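Table Setting and Table Care Notes
README, version 5

What is inside

This folder collects photos and short written notes about small table settings at home: a cup, a saucer, a placemat, and the wood under them. It was started in March under the working name Clenis. The notes were first kept for our own use, to decide which tables need new oil and which only need a good wipe. Later we put them in order so other people can use them too.

There are 400 photos and 38 written notes. One note can belong to several photos. The photos are sorted by table, and the names of the tables are Troker, Danko and Vakus. Please do not look for a meaning in these names, they are only short and easy to type.

How the marks on wood are noted

For each table we write where the marks are, compared to the placemat or the dishes. We use the words "stain or worn patch" together when it is not possible to say which one it is. A small dark dot is written as "speck". We do not guess what made the mark.
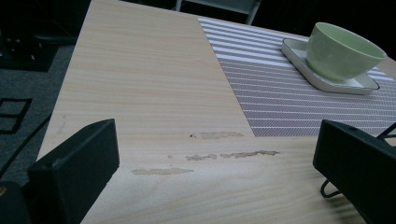

Issue 8

Table: Vakus
Surface: wood, light color, fine grain
Textile: striped placemat, mauve or purple-gray with thin white stripes
Dishes: pale green cup on a white square saucer
Marks: four, long in shape, stain or worn patch, on the bare wood; also one tiny speck

Fields in the notes

table: one of the three names
surface: the material and the color, in common words
textile: placemat, cloth or none
dishes: what stands on the table
marks: number, shape and place
remark: free text, can be empty

Known problems

Colors of textiles depend on the light, so mauve and gray are sometimes mixed up between notes. If you search for one, please search for the other also. In the older notes the word "plate" was used for saucers. We corrected most of them, but some 5 notes still have the old word.

Use

You may use the photos and the notes for study and for teaching. If you find a wrong entry, write the issue number and the field, and we will correct it in the next version.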